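양손 그리퍼 시연 재생 중 조기 개방 고장의 원인 분석
캡스톤 디자인 최종 보고서
과제명: Stadik (양손 조작 시연 수집 및 재생)
작성: Brurnotness 조
지도: Candela Vallejo

1. 개요

본 과제는 사람이 핸드헬드 그리퍼를 양손에 쥐고 수행한 식기 배치 동작을 기록하고, 이를 양팔 로봇에서 재생하는 것을 목표로 한다. 중간 발표 이후 재생 시험에서 포크를 옮기는 도중 그리퍼가 예정보다 일찍 열려 포크가 떨어지는 고장이 반복되었다. 본 보고서는 해당 고장의 증상, 재현 절차, 원인 및 조치 내용을 다룬다. 학습 모델의 성능 평가는 범위에 포함하지 않는다. 고장이 해결되기 전까지 수집한 데이터를 학습에 쓰지 않기로 하였기 때문에 당초 계획서의 4장(정책 학습)은 삭제하고 본 분석으로 대체하였다.

2. 시스템 구성

수집 장치는 좌우 핸드헬드 그리퍼, 각 그리퍼에 부착된 카메라, 작업자 시점 카메라, 기록용 PC로 구성된다. 그리퍼의 손가락은 링크 구동식이며 개폐 폭은 구동축의 엔코더로 측정한다. 엔코더 값과 영상은 모두 60 Hz로 기록한다. 그리퍼와 PC는 유선으로 연결되고, 케이블은 작업자의 팔을 따라 내려간다. 케이블 고정은 초기 설계에서 고려하지 않았다.

기록 소프트웨어(조 내부 명칭 Zoletti)는 장치별 수신 스레드를 두고, 각 스레드가 받은 표본에 시각을 부여한 뒤 하나의 파일로 병합한다. 영상 표본에는 PC의 단조 시계를 사용하고, 엔코더 표본에는 그리퍼 보드의 카운터 값에 연결 시점의 오프셋을 더한 값을 사용한다. 두 방식이 다른 것은 담당자가 나누어 작성한 코드를 합치는 과정에서 생긴 것으로, 설계상의 이유는 없다.

재생 소프트웨어(Kyriakidis)는 병합된 파일에서 손목 궤적과 개폐 폭을 읽어 로봇 제어기에 전달한다. 궤적은 영상 기반 위치 추정 결과이므로 영상 시각을 따르고, 개폐 폭은 엔코더 시각을 따른다. 따라서 두 시각이 어긋나면 팔의 위치와 손가락의 개폐가 서로 맞지 않게 된다.

3. 작업 정의

작업대 앞쪽에 쟁반, 뒤쪽에 줄무늬 매트를 두고 매트 위에 짙은 색의 둥근 판을 올려 둔다. 작업자는 쟁반에서 포크를 집어 반대쪽 그리퍼로 넘긴 뒤 매트 위 지정 위치에 놓는다. 넘겨주기 구간에서는 양쪽 그리퍼가 짧은 시간 동안 손잡이를 함께 잡고 있어야 한다. 주는 쪽이 열리는 시점과 받는 쪽이 닫히는 시점의 순서가 바뀌면 포크를 잡고 있는 그리퍼가 없는 구간이 생긴다.

4. 고장 증상

재생 시험 38회 중 11회에서 낙하가 발생하였다. 낙하는 모두 넘겨주기 구간에서 발생하였고, 집기와 놓기 구간에서는 관찰되지 않았다. 기록 영상에서는 같은 구간의 넘겨주기가 정상적으로 끝났으므로 시연 자체의 실수는 아니다.

낙하 외에 안전상 문제가 한 건 있었다. 포크가 쟁반 테두리에 걸린 상태에서 재생이 계속되어 빈 그리퍼의 손가락이 포크를 위에서 눌렀고, 손목 힘 센서의 한계값에 도달하여 로봇이 보호 정지하였다. 인명 피해와 장비 파손은 없었다. 정지 해제 전에 조원이 포크를 빼내려고 작업 영역에 손을 넣은 사실이 확인되어 이후 절차를 변경하였다(7장).

5. 원인 후보와 배제

가. 손가락 패드의 마찰 저하
패드를 교체한 뒤 같은 파일을 재생하였으나 낙하가 동일하게 발생하였다. 같은 파일에서는 항상 같은 시점에 떨어졌으므로 마찰에 의한 우발적 미끄러짐으로 보기 어렵다.

나. 링크 관절의 유격
관절 유격은 개폐 폭의 오차로 나타나야 한다. 완전 닫힘과 완전 열림 위치에서 엔코더 값을 확인한 결과 파일 간 차이가 거의 없어 배제하였다.

다. 로봇 제어기의 명령 지연
빈손으로 개폐 명령만 반복하여 응답 시간을 측정하였다. 지연은 일정하였고 좌우 차이도 없었다. 일정한 지연으로는 일부 파일에서만 낙하가 생기는 현상을 설명할 수 없다.

라. 시각 불일치
낙하가 발생한 파일에서 손가락이 영상에서 닫히는 시점과 엔코더 값이 변하는 시점을 비교하였다. 정상 파일에서는 차이가 2프레임을 넘지 않았다. 낙하 파일에서는 모두 이 범위를 벗어났으며, 방향은 항상 엔코더가 앞서는 쪽이었다. 어긋남은 파일 시작부터 있지 않고 중간의 특정 지점 이후에만 나타났다.

6. 원인

어긋남이 시작되는 지점의 로그를 확인한 결과, 해당 그리퍼 보드의 재연결 기록이 있었다. 팔을 뻗을 때 케이블이 당겨지면서 커넥터 접촉이 순간적으로 끊기고, 수신 스레드는 자동으로 재연결한다. 이때 보드 카운터는 초기화되지 않는데 오프셋은 새로 계산된다. 오프셋 계산식은 카운터가 0에서 시작한다고 가정하고 있었고, 이를 피하려고 넣은 보정 코드는 버퍼에 남은 첫 표본을 기준으로 삼았다. 첫 표본은 끊기기 전에 생성된 것이므로 실제보다 이른 시각이 부여된다. 결과적으로 재연결 이후의 개폐 폭 전체가 앞당겨졌다.

같은 현상을 의도적으로 재현하였다. 기록 중 커넥터를 흔들어 재연결을 일으킨 파일은 동일한 방향의 어긋남을 보였고, 케이블을 고정한 상태의 파일에서는 재연결 기록이 남지 않았다.

재연결이 로그에 정보 수준으로만 기록된 점도 발견이 늦어진 원인이다. 화면에는 경고 이상만 표시하도록 설정되어 있어 수집 담당자가 이를 볼 수 없었다.

7. 조치

- 엔코더 표본에도 PC 단조 시계를 사용하도록 수신부를 수정하였다.
- 재연결 시 남은 버퍼를 비우고, 해당 파일에 무효 표시를 남긴다.
- 재연결 로그를 오류 수준으로 올리고 수집을 즉시 중단한다.
- 커넥터 쪽에 여유 고리를 두고 케이블을 손잡이에 묶는다.
- 재생 전 검사에서 영상과 엔코더의 시점 차를 계산하여 2프레임을 넘는 파일은 재생하지 않는다.
- 보호 정지 후에는 비상정지 버튼을 누른 상태에서만 작업 영역에 접근한다.

수신부 수정 후 낙하 파일과 같은 조건으로 다시 수집한 시연에서는 어긋남이 나타나지 않았다. 다만 재생 시험은 장비 사용 기간이 끝나 일부만 수행하였으며, 낙하율의 감소를 수치로 제시할 만한 표본은 확보하지 못하였다.

8. 남은 문제

기존 파일의 복구는 보류하였다. 어긋남의 크기는 영상과 비교하면 추정할 수 있으나, 넘겨주기 중에는 손가락이 가려지거나 영상이 흐려지는 구간이 있어 자동 추정의 신뢰도가 낮다. 수동 보정 도구의 초안은 저장소의 tools 폴더에 있으며 시험되지 않았다. 받는 쪽 그리퍼의 파지가 확인된 뒤에만 주는 쪽을 여는 조건부 재생은 3월에 시작하는 후속 과제로 넘긴다.

부록. 작업 모습

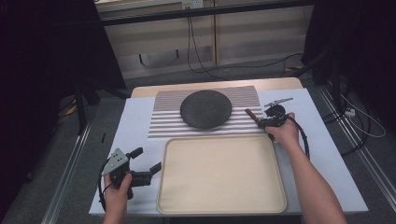
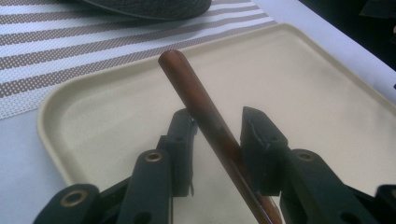
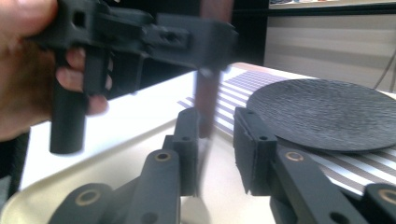
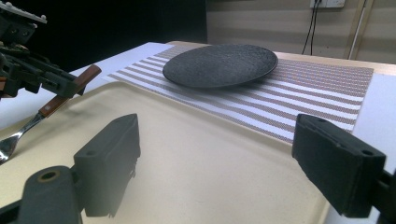
그림 1~4. 밝은 색 쟁반과 줄무늬 매트를 놓은 흰 작업대에서의 핸드헬드 그리퍼 작업.

최종 수정: 13/10/2023
문의: Brurnotness 조 과제 게시판 | © Brurnotness 조 | 맨 위로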